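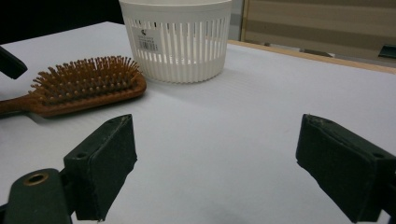 18 de maio. Segundo tingimento de lã com casca de cebola, lote Navarro, 100 g por meada, e desta vez pesei o alúmen como deve ser! A cor que a Conceição quer fica ali entre o âmbar e o castanho das cerdas de uma escova de madeira, e a primeira meada saiu amarela demais (culpa minha, tirei-a cedo).

Deixei a segunda no banho até arrefecer, com uma pitada de ferro.

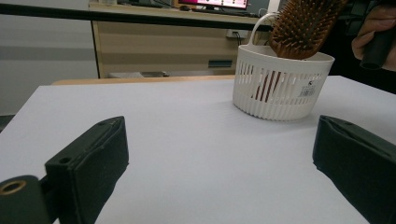
Mesa branca, luz interior.

A Natália acha que a água da torneira puxa para o verde. Talvez! Experimentar com água da chuva e guardar 5 cascas roxas à parte.
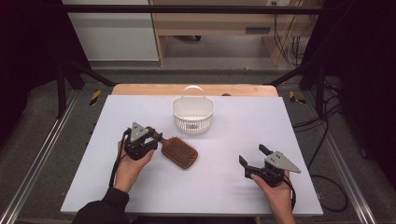 Escova castanha sobre a placa clara.

Falta lavar a meada 4 e ligar à Clementina por causa do alúmen.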